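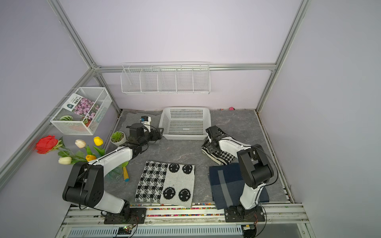 Two-arm bench cell on the tidy-up job, right arm with the houndstooth cloth.

Comer two-arm cell, worth the subscription?

hexkeydrawer
Posted 3 September 2026

Has anyone here paid for the Comer cell past the trial? We're a small shop, we pack gift boxes, and the sales pitch is that two arms on a bench will sort mixed stuff and fold the soft items. Picture is the demo bench. The hardware I can live with. What bugs me is the 311 a month on top for the "skills" package, which as far as I can tell means they send you updates and you hope one of them is about your product.

I asked for the fold rate on fabric and got a PDF about the future of work.

gornport_mike2
We had one on trial in August at our Gornport site. Short version, we sent it back. Long version, it was fine on boxes and stiff things and slow on anything floppy. Our guy on the bench could do a stack of napkins while it was still making up its mind about a corner. If your boxes are mostly soft goods I would not sign.

sprocketwife
Slow compared to what though? People keep putting these up against a person working flat out for ten minutes. Nobody works like that at 3 in the afternoon. We run ours after everyone leaves and I don't care if a cloth takes a while.

gornport_mike2
Compared to the number on their own sheet, is what. And "runs after everyone leaves" only works if it doesn't stop. Ours stopped. You come in, there's a cloth hanging off the gripper and an error from the night before.

sprocketwife
Which release were you on? Ours did that until the second update and now it drops the thing and retries. Not perfect. I still find the odd item on the floor of the cell.

hexkeydrawer
So the update fixed it, and the updates are what they charge monthly for. You see my problem.

tin_lizard
Looking at the picture, I'd want to know why the arm has hold of the cloth in a bunch like that. Might be mid-fold, might be a bad grab, you can't tell from a still. Any vendor can give you a nice still. Ask for an hour of video with no cuts and the clock showing. When I asked Alva for that on their single arm they went quiet for two weeks and then offered me a discount.

pallet_jackson
The bench is at least honest about clutter. Fake flowers, a crumpled bottle, cloths lying flat, a potted succulent at the back. The Alva demo I went to had the same cube on the same square every time. I'd take a messy bench over that any day.

tin_lizard
Sure, but a messy bench can be the same mess every time too. Did they let you bring your own items?

hexkeydrawer
They said yes, "by arrangement," up to 5 items, sent ahead. Sent ahead is the part I don't like.

pallet_jackson
OK yeah, that's bad. Bring them in a bag on the day and see what their faces do.

kurn_fitter
I install for a reseller in Kurnthorpe so take this how you want. Sending items ahead is normal, they check the grippers will open wide enough and that nothing in there is going to shed or leak. It doesn't mean they train on your stuff. Also the arms bolt to the front rail on plates, so you need to reach over them to clear a jam. The brochure doesn't mention it and every customer complains to me. Leave room at the side.

gornport_mike2
"It doesn't mean they train on your stuff." Would you put that in writing?

kurn_fitter
I don't work for Comer so no.

gornport_mike2
Right.

sprocketwife
You're all going to talk this poor person out of something that works OK. We've had ours since last year, it cost less than the conveyor we ripped out, and I'd buy it again. I would not buy it for speed. I'd also try to get the monthly waived until it can do your actual items, we got that.

hexkeydrawer
For how long?

sprocketwife
2 quarters. Had to push for it. The first person I spoke to said it wasn't possible and the second one had a form for it.

tin_lizard
That tells me what the monthly is really worth.

oldbeltdrive
What's the callout fee these days? It was 578 when we were quoted, travel extra, and that was for somebody to come out and recalibrate the cameras on the grippers. If those get knocked even once a quarter the monthly is the least of your worries.

kurn_fitter
Still 578 through us. You can do the calibration yourself with the printed board but it takes a while the first time. Support will walk you through it over the phone if you get the right person.

oldbeltdrive
"If you get the right person" should be on the brochure.

hexkeydrawer
Going to ask for the uncut hour, my own items on the day, and the monthly waived. If they say no to two of those I'm out. Will post what they come back with.

gornport_mike2
Ask about the stopping overnight as well. Get them to say a number.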